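Plotano House Residents' Association
Minutes of the kitchen and common room meeting

Date: 2021-10-26
Place: Common room, ground floor
In the chair: Uchenna Adeleke
Apologies: flats 3 and 11

1. Minutes of the last meeting

Agreed as a correct record. The broken blind had been left off the list of repairs and has been added.

2. Matters arising

The fridge shelf has been replaced. The new one is slightly narrower than the old one and tips if heavy jars are put at the front. Residents are asked to keep jars at the back until clips can be found.

The tap in the utility room still drips. The plumber has been twice and says the fitting is an old one. A part is on order from Javard. No delivery date has been given.

Flat 5 asked whether the notice about bicycles in the hall could come down. Agreed. It will be replaced with a smaller one next to the meter cupboard.

3. Work table and small items

The chair said that things were being left on the work table again after use, mainly bags, baskets and cases with no name on them. The cloth with the roses also needs attention. Crumbs are being left on it and the middle and right-hand side are the worst.

There was a discussion about whether to do away with the cloth. Two people felt a bare table would be easier to wipe. Others said the table top marks badly and the cloth should stay. A vote was taken and the cloth stays. It is to be brushed down after each use, and the brush will hang on the hook by the door.

On bags, it was agreed that food may be left in a tied bag for the same day only. After that it goes in the food bin, whatever is in it. Flat 8 asked that this should not apply to fruit. The chair said it had to apply to everything or it would not be kept to. Flat 8 asked for their disagreement to be minuted. 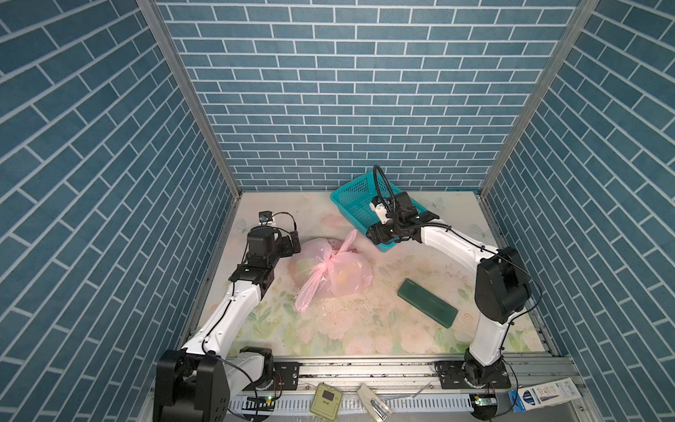

Item 3: work table, with tied pink bag, turquoise basket and dark green case.

The turquoise basket will be kept at the back of the table as the place for small unclaimed things. Pens, keys, pegs and similar should go in it. It will be emptied on the last day of each month, and anything still in it will go to the charity shop or the bin.

The dark green case was discussed briefly. No one at the meeting claimed it. It will go in the basket with a label and will be dealt with at the end of October like everything else.

A second basket was suggested for post delivered to the wrong flat. Left for now, as post is supposed to go on the shelf in the hall.

Action: UA to write the label and put up a short notice about tied bags.
Action: Flat 2 to buy a hook for the brush.

4. Cleaning rota

The rota has slipped. Flats 6 and 7 swapped weeks and then both thought the other was doing it. It was agreed that swaps are fine but must be written on the sheet. The sheet will move from the inside of the cupboard to the outside, where it can be seen.

The question of paying for a cleaner came up again. A quote from Kiani had been passed round before the meeting. The feeling was that it was fair for what was offered, but most people did not want to pay more each month. To be looked at again in the new year.

Cleaning cloths are to be washed at the end of each turn and hung over the radiator, not left in the sink.

5. Money

The balance of the house fund stands at £1179. The fridge shelf has been paid for and is already taken off this figure. The plumber's bill has not come in yet.

It was agreed to spend up to £11 on a dustpan and a new washing-up bowl. Receipts should be put through the door of Flat 1.

6. Storage cupboard

The shelving from Rulladetti has arrived but is still in its boxes. Flat 4 has a drill and will put it up with help from Flat 2. The cupboard needs to be cleared first. Anyone with paint, suitcases or garden things in there should move them or put a name on them.

7. Any other business

The hall light is going off too quickly. The managing agent will be asked to alter the timer.

Flat 9 asked for the window in the common room to be shut by the last person out. Agreed.

8. Next meeting

Date to be fixed once the tap has been mended. Items for the agenda to Uchenna Adeleke, in writing please.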